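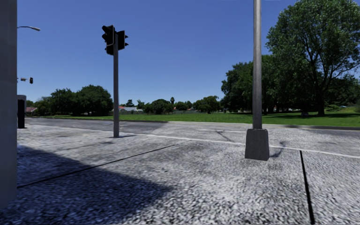 影子为什么会跟着你跑

小朋友，你有没有和自己的影子玩过捉迷藏？你往前走一步，它也往前走一步；你蹲下来，它也缩成小小的一团；你突然转身想踩住它的脑袋，它的脑袋偏偏又跑到前面去了。我小时候为了踩到自己影子的头，在院子里蹦了整整一个下午，最后把鞋底都蹦开了胶，影子的头还是好好地躺在地上，一点事也没有。

后来我长大了，读了一些书，也问了不少人，才慢慢弄明白影子到底是怎么一回事。今天我就把这些事情讲给你听。有的地方会讲得有点长，你可以先去倒一杯水，再舒舒服服地坐下来。

影子是怎么来的

先说光。光有一个脾气，它喜欢走直路。太阳发出的光，一路笔直地飞过来，碰到云会被挡住一部分，碰到玻璃能穿过去一大半，可是碰到一堵墙、一棵树，或者碰到你，它就过不去了。它也不会像水那样，从你身体两边绕一个弯，再流到你背后去。（很细很细地量，光其实也会拐一点点小弯，不过那一点点小得眼睛看不出来，等你上了中学再去和它打交道吧。）

于是在你身后就留下了一块地方，太阳光直接照不到那里。周围都亮堂堂的，只有那一块暗一些，这就是影子。所以影子并不是一样东西，你拿不起来，也称不出重量。它是“少了一些光”的地方。

这里有个小问题常常有人问我：既然影子里照不到太阳，为什么影子没有黑得像墨水一样呢？你躲在树荫底下，不是照样能看清书上的字吗？

这是因为太阳光虽然不能直接照进来，别的光却可以。天空是亮的，它从四面八方往下洒光；白墙是亮的，它也会把光弹过来；连地面都会弹光。这些绕了路的光走进影子里，把影子照得半明半暗。你要是在晴天仔细看雪地上的影子，还会发现它微微发蓝，那正是蓝天洒下来的光给它染的颜色。画画的人特别喜欢这个小秘密，下次你画雪景的时候，也可以试试用淡淡的蓝色来画影子。

而月亮上就不一样了。月亮上没有空气，天空总是黑的，没有一片亮亮的蓝天来帮忙，所以那里的影子比地球上的要黑得多。幸好月亮的地面也会弹一点光，不然走进大石头的影子里，就真的什么也看不清了。

早上长，中午短

现在我们来说影子最好玩的本事：它会变长，也会变短。

早晨太阳刚刚爬上来，低低地挂在天边，光是斜着照过来的，几乎贴着地面。你站在这样的光里，挡住的那一长条就特别长，影子的腿像长颈鹿一样。到了中午，太阳升到一天里最高的地方，光从高处往下照，影子就缩到你的脚边去了。等到傍晚，太阳又低下去，影子又慢慢拉长，只是它换了一个方向。早上它大致朝着西边，傍晚它大致朝着东边，因为影子总是躲在太阳的对面。

你可以拿一支手电筒在家里试试。把一块橡皮竖在桌子上，关掉灯，先把手电筒举得高高的，再一点一点放低。你会看见橡皮的影子越伸越长，最后一直伸到桌子外面去。我的邻居巴勒什·特金（他的名字写作Barış Tekin）和他女儿就这样玩过，他们用的是一只小瓷兔子，两只耳朵的影子一直爬到了天花板上，小姑娘笑得不肯去睡觉，害得特金先生又多讲了两个故事。

那么，中午的影子是不是每天都一样短呢？不是的。在北方，冬天的太阳就算到了中午也升不高，所以十二月的影子比六月的长得多。你要是住在那样的地方，可以在夏天的中午和冬天的中午，各量一次自己的影子，记在同一张纸上。差别会大得让你吓一跳！而在靠近赤道的一些地方，一年里有那么两天，太阳正午时恰好在头顶正上方，一根直直的竹竿站在那里，几乎找不到影子。

古人的影子钟

很早很早以前，没有手表，也没有闹钟，人们要怎么知道现在该吃午饭了呢？肚子当然会叫，可是肚子叫得不太准。后来就有人注意到，影子每天都在地上慢慢地走，而且走得很有规矩。

于是人们立起一根杆子，在周围画上记号，影子走到哪个记号，就是什么时候。中国古代管这种杆子叫“表”，管地上用来量影子长短的尺子叫“圭”，合起来叫“圭表”。古人用它量正午的影子，影子最长的那一天是冬至，影子最短的那一天是夏至，这样一年的节气就能排出来了。还有一种叫“日晷”，一个圆圆的盘子，中间穿一根针，针的影子在盘子上转，像钟表的指针一样。你也许读过“一寸光阴一寸金”这句话，光阴为什么可以用“寸”来算呢？有一种说法，就是因为古人看时间，看的是影子移动了几寸。

我去过一个叫蒂拉夫汉的小镇（Tilavham），那里的广场上有一座石头日晷。守着旁边小书店的老先生叫戈拉兹德·霍查，英文字母写作Gorazd Hoxha，他每天开门都不看手表，探出头来望一望日晷就行了。我问他，那要是阴天呢？他想了一会儿，说阴天他就多睡一会儿。我觉得这个办法很不错，可惜学校不会同意。

从书店门口走到镇子另一头的小桥，一共是700步，这是霍查先生告诉我的。他说小时候早上去上学，影子一直走在他前面，下午放学回家，影子还是走在他前面。你能想出这是为什么吗？不着急，先想一想再往下读。

答案是这样的：他的学校在西边。早上太阳在东边，他朝西走，太阳在背后，影子就落在前面。下午太阳跑到西边去了，他朝东走回家，太阳又在背后，影子又落在前面。可怜的小霍查，一年到头都没能在上学路上追上自己的影子。

影子的边为什么毛茸茸的

请你在晴天里伸出一只手，先贴近地面，看看手的影子，它的边清清楚楚，像用剪刀剪出来的。然后慢慢把手抬高，影子的边就会变得模糊起来，好像长了一圈绒毛。

这是因为太阳看上去不是一个小点，而是一个圆圆的盘子。盘子左边发出的光，和盘子右边发出的光，走的路稍微有点不一样。影子正中间，整个太阳都被挡住了，所以最暗，这里叫“本影”。影子边上呢，太阳只被挡住了一部分，还有一部分光能照进来，所以是灰灰的，这里叫“半影”。东西离地面越远，半影就越宽，边就越毛。

你去看高楼的影子，墙根那一段边很利落，楼顶那一段的边就软软的。飞在高空的小鸟，半影宽得把影子都冲淡了，常常一点影子也找不到。不过，等它飞低下来，快要落到地上时，影子就会一下子出现，跟它碰到一起。这个场面我百看不厌，在窗边等上很久也愿意。

最大的影子

你知道你这辈子见过的最大的影子是什么吗？不是大山的，也不是云彩的。是黑夜。

地球是一个大圆球，太阳只能照亮它的一半，另一半就在自己的影子里。你吃过晚饭，天黑下来了，其实就是你住的地方随着地球转呀转，转进了地球自己的影子。第二天早上，又转了出来。所以每天晚上睡觉的时候，你都是睡在一个巨大的影子里面，盖着它，像盖着一条很大很大的被子。

这个影子还会一直伸到太空里去，伸得比月亮还要远。有时候月亮正好从里面穿过，月亮就会暗下来，变成暗暗的红铜色，这就是月食。反过来，月亮有时候也会把影子投到地球上，站在那块影子里的人，会看见太阳被遮住，这就是日食。看日食的时候，眼睛千万不能直接对着太阳，一定要有大人陪着，用专门的观测眼镜。墨镜是不行的，叠两副也不行，这件事请你牢牢记住。

古希腊的人看月食的时候，发现地球投在月亮上的影子，边缘总是弯弯的圆弧。他们就想，什么东西从哪个方向照，影子都是圆的呢？只有球。就这样，一个影子帮助人们猜到了脚下的大地是圆的。

来画一画你的影子

说了这么多，该动动手了。找一个大晴天，叫上一个好朋友，带上几支粉笔，再找一块可以画画的平地，院子里或者操场边都可以，不要在马路旁边玩。

早上九点，你站好，让朋友沿着你两只脚的外边画一圈，再沿着影子的边画一圈，在旁边写上“九点”。画好以后就去玩别的吧。到了十一点，回到原来的脚印上站好，用另一种颜色再画一次。下午一点、三点、五点，都照这样来。一天下来，地上会有5个不同颜色的你，从一个方向慢慢转到另一个方向，有的胖墩墩的，有的瘦瘦长长。

画完别忘了用尺子量一量，把每个影子有多长写在本子上。如果你身高是138厘米，又在某个时候量到影子也正好是138厘米，那就是一个很特别的时刻。在那个时刻，你旁边的旗杆、大树、房子，只要站得直直的，脚下的地又是平的，它们的影子也都和自己一样高。你不用爬上去，在地上量一量影子，就知道大树有多高了！

要是你等不到那个时刻也没关系，可以算一算。比方说，你的影子是你身高的两倍，那么大树的影子也是大树身高的两倍。量出树影，再除以二就行了。传说古希腊有一位叫泰勒斯的聪明人，就是用这样的办法量出了金字塔的高度。

手影戏

如果那天偏偏下雨，也不用难过，影子在屋里也能玩。关上大灯，开一盏小台灯，对着一面白墙，把两只手的大拇指勾在一起，别的手指张开，轻轻扇一扇，墙上就飞起了一只鸟。把两个手掌合拢，大拇指朝上竖起来，小指头一张一合，就是一只会说话的小狗。手离灯近一些，小狗变大；手离墙近一些，小狗变小，边也变得更清楚。你现在已经知道这是为什么了，可以讲给家里人听。

中国还有一种很古老的戏叫皮影戏。艺人把牛皮或者驴皮刮得薄薄的，刻成人物，染上颜色，用细棍子举着，贴在一块白布后面演。灯光从后面照过来，皮子是半透明的，所以连影子也是彩色的，红的袍子，绿的腰带，漂亮极了。如果你家附近有皮影戏，一定要去看一次，最好坐在前排，散场以后再请艺人让你到白布后面瞧一瞧。

我的鞋子后来又开过一次胶，说来不好意思，那时我已经三十多岁了，还是为了踩影子的头。不过那一次我学聪明了，等到快中午的时候才跳，影子很短，差一点点就踩到了。你也去试一试吧，记得把鞋带系好。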